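### 4.2 Evaluation of the Didbridge kit on the mug task

We bought the Didbridge bimanual kit as a finished product, and we evaluated it in the form in which it is delivered. The supplier offers two arms, a table frame, a set of cameras and one year of remote support under one price. Our question in this section is practical: can a small laboratory use the kit for collecting manipulation data without building additional hardware? We chose the mug task because it needs grasping by the rim or the handle, and because a mug is easy to tip over.

The wrist view was the first point we checked. Skundberg et al. report that wide fingers hide the object in the last part of the approach, and we observed a similar effect. 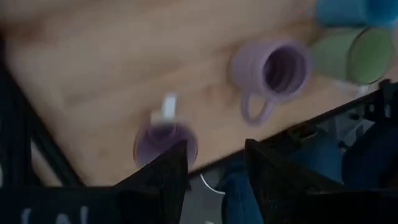
*Figure 3a. Wrist view during an approach near the table edge. The rim of the nearer cup is partially hidden behind the left finger.*

Fast wrist motion also produces blur. We reduced the maximum joint speed by 16 percent after the pilot runs, and this was enough for our annotators to label the contact moment in most episodes. The manual does not mention this setting — we received it from the support service.

The overhead view is less affected by occlusion by the fingers. It covers the whole work surface and both arms, so we used it as the main input for the policy.

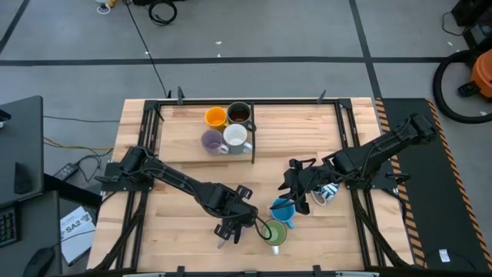
*Figure 3b. Overhead view with four mugs grouped on the raised board and both grippers over the table.*

In total we recorded 3548 episodes, of which 2709 passed the quality check. The rejected episodes were mainly those with a dropped mug or a lost camera stream. Setup and calibration took 38 hours, longer than the supplier promises in its offer. Most of this time was spent on the alignment of the two arm bases.

A fixed side camera is sold as an option. We recommend it, as the height of a lifted object over the rack is difficult to judge from the overhead view alone.

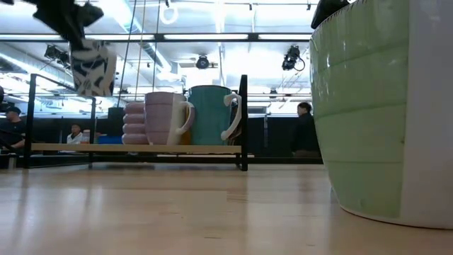 *Figure 3c. Side view of a patterned cup held above the rack. The green pot is close to the camera and appears larger than the mugs.*

The Liew protocol asks for a varied start layout, and we followed it with mugs of different color and handle direction. Mugs lying on the side were included on purpose. For these the kit's standard grasp planner often selected a poor approach direction, and the operator had to correct it by hand.

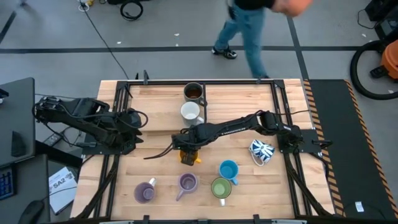 *Figure 3d. Layout with seven mugs, one of them on its side, and a small orange-yellow object at the right gripper.*

Compared with the Ledell system, which we used in our earlier study, the Didbridge kit is easier to install but gives less access to the low-level controller. Changes of the gripper force profile must be requested from the supplier, and the answer usually came on the next working day. The effect of this restriction on policy training is discussed in Section 5.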